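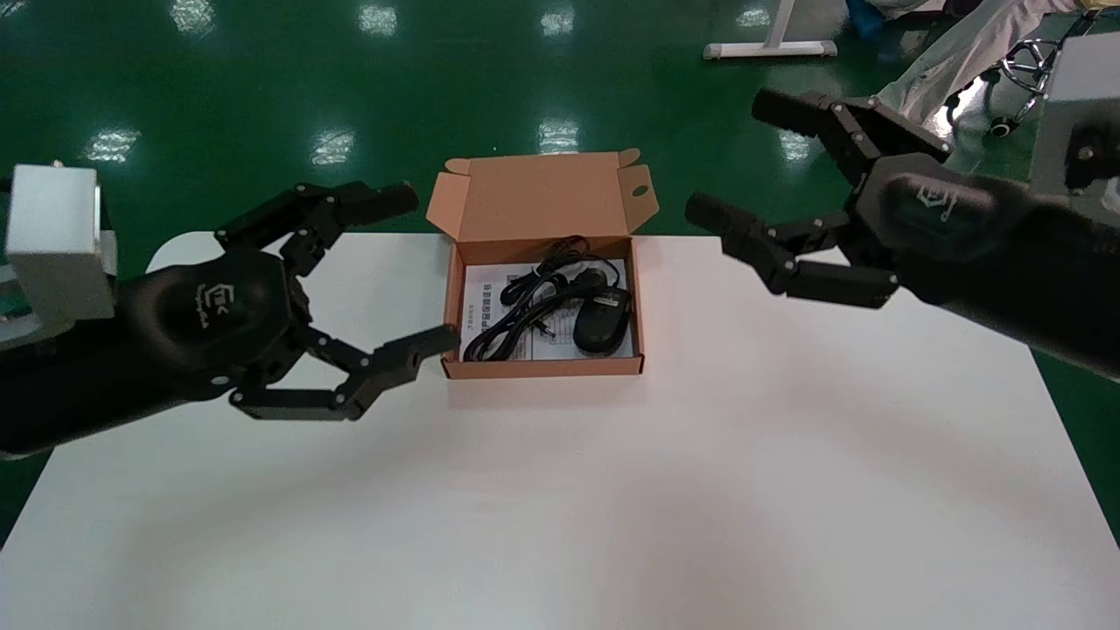

Surely leaflets are dead, said one of the replies to the sign-up notice, because every product has a video now and people just look it up on their phone. Read that out first, slowly. It's a fair point and it gets the room going.

Then: hello, thank you for coming, Grirnden Hall, 2nd July, The Paper in the Box. Check the people at the back can hear. Don't tap the microphone.

Show of hands. Keep it quick.
- Has anyone looked at an instruction leaflet this week?
- Did you read it from the top? (Expect laughter.)
- Do you have a drawer full of them at home? (Expect nearly every hand, mine too.)

My answer to the reply: I love a good video! I learned to bleed a radiator from one. But try pausing a video with a screwdriver in one hand and a small spring under your thumb. Paper stays where you put it. You can tick things off on it. It works in a loft with no signal. And it's still in the drawer six years later, when the video has gone and the company has changed its name.

How I got into this

Keep this short, it ran to ten minutes last time.

I was writing labels for a garden supply firm and somebody asked if I could "tidy up" the leaflet for a propagator. It opened with two pages of warnings, including one about not using the propagator in the bath. Step one was on page five. I took it home, cut it up with scissors and laid the pieces out on the carpet in the order I'd want them, and I was hooked. I've been collecting leaflets ever since and there are some 3000 of them now, in shoe boxes, sorted by how they're folded. (Pause. People like the folding.)

Pass round the first folder here. Front row to the left, then back along. Ask for it back at the break.

Folding

I could do the whole evening on folding.

The accordion fold opens in one pull and never goes back the same way. The letter fold is easy, but you lose the middle panel. The map fold is a gorgeous thing on a big table and a menace on a kitchen counter. Demonstrate with the Tang rice cooker leaflet, the big one. Open it fully, arms out. Let it cover my face for a second.

What matters is what you meet first. When a leaflet is folded, one panel is on top, and for most people that panel is the whole leaflet. So what do companies put there? The logo, "Thank you for your purchase," and a list of languages. I want the first step on that panel. Or at the very least a drawing with one arrow.
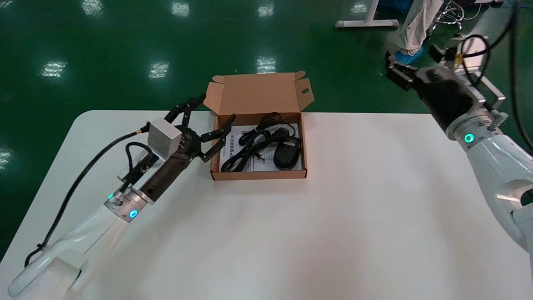 The other thing is type size. Ask someone in the second row to read a line aloud from the travel iron leaflet. Give them the magnifier when they give up. Be kind about it. It gets that small because the same sheet has to carry so many languages, and the sheet has to stay the same size so it fits the machine that folds it. I used to grumble about this, until I visited a print works and watched the folder run. What a machine! Now I grumble with more sympathy.

The Litden lamp

This is the main part, so leave a good 15 minutes.

Litden make a clip-on desk lamp and they let me redo their leaflet from scratch. The old version had 200 sentences in English. I counted them on a train, with a pencil. The lamp has one clip, one switch and one bulb.

Step by step, what we did:

Moved the warnings next to the thing they warn about. "Let the bulb cool" now sits beside the drawing of changing the bulb. Before, it was on the back with the address.

Gave every part one name and stuck to it. The old leaflet called the same piece the clip, the clamp, the bracket and, once, the foot. Ask the room what they'd call it. Someone will say "grabber," and I think grabber is great.

Put the verb first. "Squeeze the clip." "Turn the collar to the left." Read the old sentence for comparison: "The collar may be rotated in a leftward direction in order that release be effected." Do the voice.

Said what should happen next. "You will hear a click." I can't tell you how much I love "you will hear a click." It's the leaflet giving you a little nod.

Final word count for the English: 192. Let that sit a moment, then hold up the finished sheet. It fits on one side.

We tried it out at a kitchen table with a few neighbors, and I had to sit on my hands the whole time. That's the rule for a tryout - no helping, no pointing, no coughing in a meaningful way. One neighbor turned the collar the wrong way over and over. The drawing had been made from above and he was looking at the lamp from below. We redrew it that same night. I'd never have spotted that at my desk, and I'd been staring at that collar for weeks.

Break here. Tea is in the side room. Collect the folder.

After the break

Derna, the swap project. Anyone can send in a leaflet they find hard going, and somebody else in the group rewrites it and sends it back. We meet again in December and read the best ones out loud. Last winter's winner was an egg timer. It was moving! Mention that we need people who read Polish, and people who can draw hands. Hands are very hard to draw.

Activity, in pairs. Each pair gets a pencil sharpener and a blank card. Write how to use it for a person who has never seen one. 3 steps at most. Then swap cards with the pair behind you, and do exactly what the card says, even if it's silly. Allow plenty of time, since it gets noisy. Have the dustpan ready for the shavings.

If they ask about symbols: yes, I like them, in small doses. The crossed-out bin most people know. The little open book gets guessed as all sorts of things, including "library."

If they ask whether to keep leaflets: keep the ones for anything with a filter, a battery or a warranty. Write the purchase date in the top corner. Mine go in date order inside each fold type, which my family considers excessive.

If the video question comes back, and it will, say do both, and print the first step on paper.

Sign-up sheet for Derna is by the door. Put the chairs back in rows of eight before the choir gets in.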